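Colaveck Bench Arm: Set-Up and Task Guide
Section 11. Tidying and sorting chores

This section covers the simplest chore the arm can be taught: moving small loose items on a flat surface. Complete Section 9 (Mounting) and Section 10 (Homing and stop check) before you begin. The same steps apply to the Tondine controller and the older Haddad controller, except where a note says otherwise.

11.1 What to expect from a chore

Many buyers ask whether the arm can clear a kitchen table, load a dishwasher or sort a parts bin on the shop floor. The short answer is that it can do parts of these jobs, under conditions you set up for it, with a person close by.

Chores that work well today:

Pushing or moving rigid items on a level surface, one at a time.
Sorting by color, when the colors are strong and the light is steady.
Repeating the same short job in the same place for a full shift.

Chores that work some of the time:

Sorting by shape, when items stand upright and do not touch.
Returning items to a marked spot within 2 inches.
Working around an item that was not there during teaching.

Chores that are not supported:

Folding cloth, handling food, or lifting anything filled with liquid.
Picking items out of a deep pile.
Any work while a child or pet can reach the table.

Plan on teaching time. A tabletop job that takes a person a few seconds can take an afternoon to teach, and the arm will still be slower than the person when you finish. The arm earns its place on jobs that repeat. If the chore comes up once a week, do it by hand.

11.2 Preparing the work surface

1. Clear the table inside the marked reach zone. Remove cups, cables and hand tools.

2. Lay a flat board over the table. Use one with a dull finish. Wood, cork and matte plastic are all suitable. Glass and polished metal are not.

3. Press down on each corner of the board. If it rocks, turn it over or replace it.

4. Check that table fasteners under the board are seated. A raised bolt head will tilt the board enough to spoil a taught path.

5. Set the overhead light and leave it alone for the rest of the session. Close blinds if direct sun crosses the table at any time of day.

6. Stand outside the floor marking and run the reach check from the Setup menu. The arm traces the outer edge of the zone at low speed and then returns home.

CAUTION: Keep hands, hair and sleeves out of the reach zone whenever the status light is green or flashing. The arm can move without warning in either state.

Note: The board is not clamped during tidying chores. If it slides during a run, stop the arm and put a thin rubber mat under the board. Repeat step 3 and step 6.

11.3 Choosing practice items

Start with blocks. They are rigid, they don't roll when they stand on end, and nothing is lost if one goes on the floor. A set with several shapes in a few plain colors gives you both kinds of sorting to practice. Printed blocks work as well as molded ones.

Each item should:

Be wide enough to stand by itself without leaning on anything.
Be one solid color.
Contrast with the board.

Avoid pale yellow items on a very light board until you have run at least one full session with darker colors. Yellow is the color most often missed on bare wood. The Tondine controller lets you raise the contrast setting from the Vision page. The Haddad controller has no such setting, so change the board instead.

11.4 Teaching the first sort

1. Attach the rod tool. Slide it fully into the wrist clamp, then close the lever.

2. Pull down on the rod by hand. It should not turn or slip. If it does, open the lever and refit it.

3. Place the items on the board. Leave a finger's width or more between them and keep them away from the edges.

4. From the Teach menu, choose New Chore and then Sort by Color. Type a name for the chore.

5. Hold the guide button and move the arm to the first item. Bring the tip down beside it, close to the board but not touching.

6. Move the item to its place. Go slowly. The controller copies your speed as well as your path.

7. Release the guide button, raise the arm and press Save Step.

8. Repeat steps 5 to 7 for the other items.

9. Scatter the items by hand into a new layout and teach the chore again. Mix up which items stand near the back and which stand near the front.

Most color sorts need 51 taught layouts before they run well without help. Shape sorts need more, and two shapes that look alike from above need the most. You do not have to do them in one sitting. The controller keeps up to 3,000 saved steps and warns you when it is nearly full.

Note: Vary the layouts from the start. An arm taught with the items always in the same row will go to that row and carry on as though they were there.

11.5 When one item hides another

The arm has to work with what its camera can see. The tool itself may pass in front of an item, and a tall item may hide a short one. In either case the controller marks the hidden item as uncertain and skips it until the next look.

1. If the same item is skipped more than twice, press Pause.

2. Raise the arm to the look position and press Look Again.

3. If the item is still marked uncertain, move it toward the middle of the board by hand and press Resume.

CAUTION: Press Pause and wait for a steady amber light before reaching onto the board. Do not reach in between moves.

An item that overhangs the edge of the board is treated as off the board and will not be moved. Push it back yourself.

11.6 Moving on to real chores

When the arm finishes a block sort without help, replace one block with a real item of similar size, such as a bottle cap or a bearing. Teach a few layouts, run the sort, then swap in the next item. If results get worse, go back one item.

Owners with the Gremness gripper kit can teach lifting as well as pushing. Read Section 12 first. Do not fit the gripper over the rod tool.
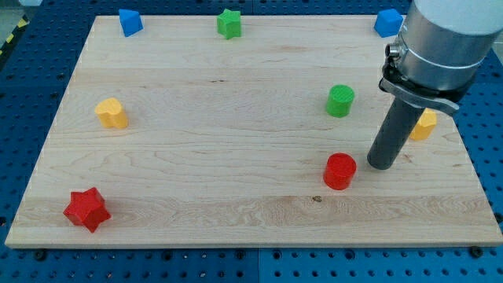

Figure 11-1. Blocks on the work board with the rod tool lowered.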